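The Weight on the Bed: How Layered Blankets Wear, Slip and Sag
By the Home Textiles Desk
20 August 2022
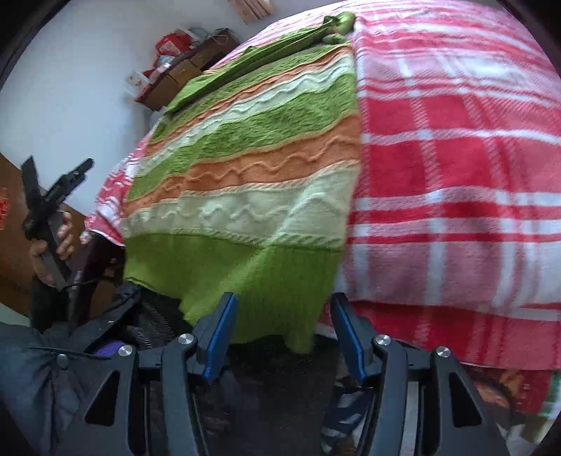
Lime green, orange and cream bands on a knitted blanket, laid over red-and-white plaid. The wide green end panel hangs almost to the floor.

A knitted blanket is a structure made of loops, and loops move. A woven blanket is a grid, and a grid mostly stays where it is. Put one on top of the other and the two will age at different rates, hang at different angles and need different washing. Most households store and launder them as if they were the same object.

The pairing is common. A plaid goes down first as the working layer, a striped knit goes over the near side for color and a bit of extra warmth, and a smaller cloth ends up folded or rolled somewhere across the top. The arrangement takes a minute to make. It also puts most of the strain on the piece least able to carry it.

Where the strain goes

When a blanket hangs over the side of a bed, the part past the mattress edge pulls on the part still lying flat. In a woven cloth the pull runs down the lengthwise yarns, which were under tension on the loom and have little left to give. In a knit, each loop lengthens and narrows. The fabric grows downward and draws in at the sides.

To put a figure on this, we hung a knitted throw from a padded rail for 20 days, with a woven plaid of similar weight next to it. The knit gained 15 millimeters in length. The plaid gained less than we could measure with a steel tape. After a wash and a flat dry the knit gave back most of the gain, though the lower corners stayed longer than the middle.

The corners matter because that is where people grab. A blanket that is pulled up by the same corner every night will show a point there within a season. Turning it end for end once a month spreads the load.

Raised ridges

Wavy ridges on a striped knit or crochet blanket can be made in several ways. In crochet, the usual method is to increase at the peaks and decrease in the valleys, sometimes with a surface stitch worked over the top. Knitters get a similar line with paired increases and decreases, or by picking up a row from below and working it together with the current one. Ridges of any construction hold more yarn per inch than the flat ground.

Extra yarn means extra drying time. On our test throw the flat areas were dry to the touch well before the ridges, and a blanket folded at that point will hold damp along the raised lines. Press a ridge between two fingers before putting anything away. If it feels cooler than the ground, leave it.

Ridges also take the abrasion. They stand above the surface, so they meet sleeves, belt buckles and zippers first. Pilling starts there. A fabric comb works on flat knit but can lift a ridge out of shape, and small scissors held parallel to the surface are safer.

Color next to color

Strong greens and oranges beside cream are the combination most likely to go wrong in the wash. The risk is highest in the first two launderings. Test each dark or bright color separately: wet a white cotton cloth, press it on the stripe for one minute, and look at the cloth in daylight. Any transfer at all means a cold wash, a short cycle and no soaking.

Red-and-white plaid should be tested the same way and washed alone until it passes.

Abrasion by numbers

Mills and test labs rub fabric against a standard cloth in small circles and count the cycles until something fails. We had two swatches run on a rented bench tester. The plaid was stopped at 2,000 cycles with light fuzzing and no broken yarns. The ridged knit lost its first yarn at 1,209, on the crest of a ridge. Bed use is far gentler than the machine, and the figures are good only for comparing one cloth with the other.

Keeping the layers in place

Smooth on smooth slides. A brushed plaid under a knit grips well, and a slick synthetic plaid does not. If the top layer creeps toward the floor, try these before buying clips:

Move the blanket so that no more than a third of its width is past the mattress edge.
Tuck the far side under the mattress and leave the near side free.
Put the heaviest folded cloth on the far side, where it acts as a counterweight.

A cloth rolled into a bundle does this last job better than one folded flat. Knotting the end keeps the roll closed, but a knot left in for months sets a hard crease. Retie it in a different spot from time to time.

Fringed sheets and covers under a knit need one more check. Fringe catches in open loops, and the snag tends to show up on the blanket and not on the sheet. Turn the fringed edge down along the mattress.

Storage

Fold knits and never hang them. Woven blankets can go over a rail if the rail is thick. Put the heavy pieces at the bottom of the stack, and refold along new lines in September, when most of them come out anyway.

Comments (4)

antunes_k: Mine has grown so much at the green end that I step on it. Does washing really bring it back? I've had it on the same side of the bed for years.

Fultum: Dry it flat on a towel and push the rows together with your hands while it's damp. Mine came back by a couple of inches. The corners didn't.

gruser: What was the fiber in the test throw? Acrylic and wool are not going to behave the same on a rail.

tameo22: The color test saved my cream stripes. The orange bled onto the cloth straight away.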